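April
By the Clerk to the Assessors

The Lomdale Office of Domestic and Workshop Labour met in the long room at Revbridge to determine whether the machine submitted by Nodadmont should be entered in Schedule 4, which would permit it to work unattended in homes and repair shops. It had been set 30 tasks. It had folded towels to the required standard and had placed 352 cups on shelves, with one chipped.

The assessors then proceeded to the bench test.

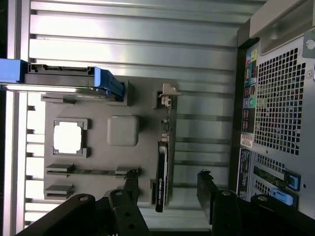
Fogh, the repair shop that had lodged the objection, held that a competent hand should take out a graphics card and disturb nothing near it. The rules allowed the machine 300 seconds. The slim black card stood between its two fingers, with the blue latches close by, and the assessors observed that the fingers did not close. At 290 seconds the machine requested, in the prescribed form of words, that a person hold the case steady.

The rules made no provision for such a request. The assessors withdrew and were absent until four in the afternoon. On their return they recorded that an apprentice who made the same request would have been given help and a pass mark.

Entry in Schedule 4 was refused. The machine was entered in Schedule 3, as an assistant, and Fogh was directed to provide it with a bench and a colleague.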